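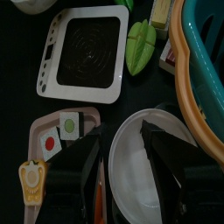
*Slide 1 – sushi on the pink tray, cooktop behind*

Good morning, and thank you for having me. Shanti Pal asked me for an honest look at the Drendar kitchen kit, so that's what you'll get, with a bit of rambling along the way! (Mention Flekwood, who sell it.) Start with the toys, as people always ask. They're small, some are shiny, and a shiny thing on a black table is hard work for a wrist camera.

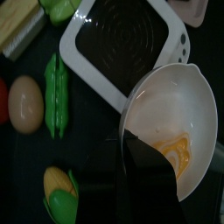 *Slide 2 – finger in the bowl, close to the yellow piece*

Slow down here. Flat food in a deep bowl is my favorite test – the finger has to get past the rim and still come in low. Ashok Chauhan will want to talk grip settings. Let him, he's good on it. 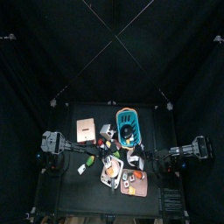
*Slide 3 – both arms and the full table*

Price: 2,448 for the pair of arms, 1,234 for one. I'd buy the pair if you can stretch to it, and I do like having the black fabric walls. Grumble a little about the manual (43 pages, tiny print). Support was lovely.

Leave 30 minutes for questions.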